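Laing (garment-handling software)

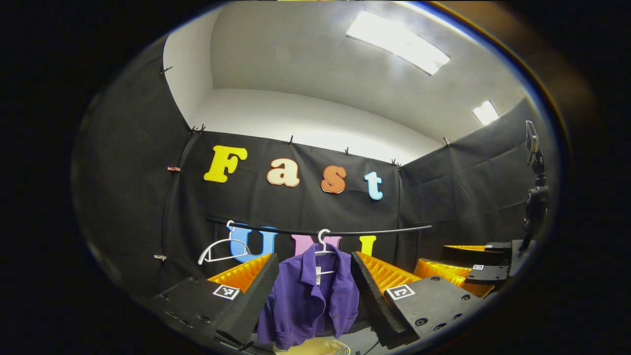 Vol. 5, p. 165

Laing is a software package for planning and controlling robot grippers that handle clothing. It was started at Likberg, a small automation firm, by Els Vandenberghe and Abena Odoi, and is named after a street in Bavelport where the firm once had its office. The street has since been renamed. The software has not.

Purpose

Most motion planners assume that an object keeps its shape while being moved. A shirt makes no such promise. Laing treats a hanging garment as two linked problems: the hanger, which is stiff and fairly polite, and the cloth, which does as it likes. The planner works out a path for the hanger first and then checks whether the sleeves and hem are likely to catch on anything along the way.

Perception

Square black-and-white markers on the gripper fingers give the software the position of each finger in the camera view, even when a wide lens bends a straight rod into a curve. Lens correction is done before any planning. An early release did it afterward, and for one June the planner took great care to avoid a rod that was several inches from where it thought.

Hangers are found by outline. An empty white hanger on a dark background is the easiest case. A hanger inside a shirt shows little more than its hook, and Laing guesses the rest from the collar and shoulders. Dark clothes on a dark curtain remain a sore point, and the manual advises users to own brighter shirts.

Control

The control loop runs 12 times a second in its standard setting. Ribbed finger pads are modeled as a single friction value, a shortcut that Odoi defended in the release notes as "wrong in a way we understand." Two grippers can be run together, though the second one waits for the first by default - a courtesy added after the release known as Flalura.

Tooling

Flalura also brought a replay viewer, which lines up recorded video with finger positions and marks the moment the gap between the fingers closes. The test set held about 1040 recordings as of 9/16/20. Labels are edited by hand, and the undo button works once.

See also: Cloth simulation; Fiducial marker; Motion planning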